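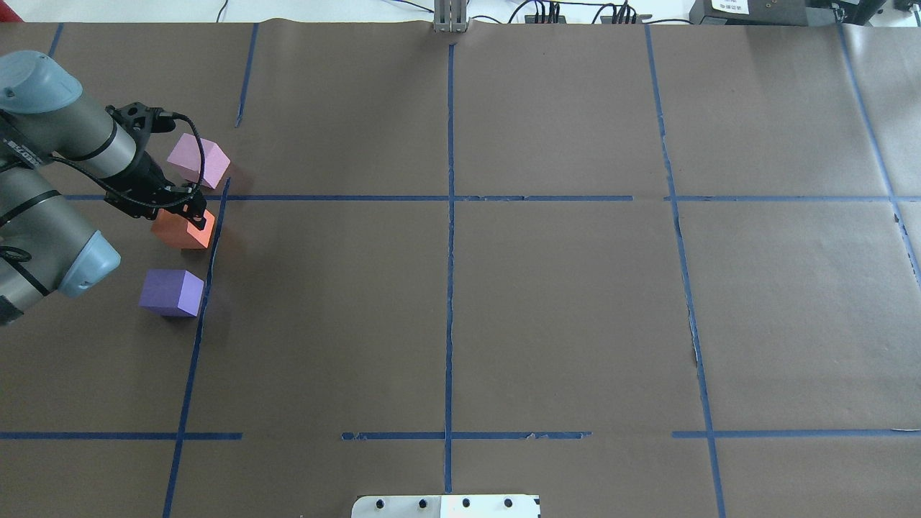 Papier kraft sur grande table : ondulations après collage, comment le tendre ?

Question posée par Matilde Cardoso, en juin

Bonjour,
Je recouvre un plan de travail de papier kraft brun en rouleau pour des travaux de découpe et de peinture. Le papier est fixé avec du ruban adhésif sur le pourtour. Le soir, la surface est plane. Le lendemain matin, des ondulations apparaissent au centre, perpendiculaires au sens du rouleau. J'ai essayé de tirer davantage à la pose : le papier se déchire au niveau du ruban. Le local n'est pas chauffé la nuit. Rouleau de marque Jellach, largeur 200 cm, grammage inconnu (l'étiquette a disparu). Faut-il changer de papier ou de méthode ?

3 réponses

Réponse de Niilo Keskinen
Prenez plus épais. Avec du 200 g je n'ai jamais eu de plis.

Réponse de Hilkka Oksanen (acceptée par l'auteur de la question)
Le phénomène est dimensionnel. Le papier absorbe l'humidité de l'air et s'allonge, surtout dans le sens travers, c'est-à-dire dans la largeur du rouleau. S'il est bloqué sur les quatre côtés, l'allongement se reporte au centre. Le grammage limite l'effet sans le supprimer.

Procédure que j'applique :
1. Dérouler le papier et le couper avec 15 cm de marge de chaque côté.
2. Le laisser à plat, face concave vers le bas, 8 heures dans le local où il servira. Une nuit convient.
3. Fixer d'abord un petit côté, puis le petit côté opposé en tirant depuis le milieu vers les angles.
4. Rabattre les deux longs côtés sous le plateau et les fixer par points, sans bande continue. Le papier garde un peu de jeu dans la largeur.
5. Araser l'excédent sous le plateau.

Pour le ruban : un adhésif de masquage suffit sur le dessus. Les rubans d'emballage arrachent la fibre à la dépose. Pour les déchirures à la pose, doublez le bord du papier par un pli de 2 cm avant de coller.
Si les écarts d'humidité sont forts entre le jour et la nuit, aucune méthode ne donnera une planéité parfaite – il faudra retendre.

Commentaire de Matilde Cardoso
Fait avec les longs côtés par points. Il reste une légère vague près d'un angle, acceptable pour la découpe. Merci.

Réponse d'Orvokki Hyvönen
Autre possibilité : humidifier légèrement l'envers à l'éponge avant de fixer, comme pour une aquarelle. Le papier se tend en séchant. À éviter sur un plateau en aggloméré brut. Je ne sais pas ce que cela donne sur une très grande surface, je l'ai fait seulement sur des planches à dessin.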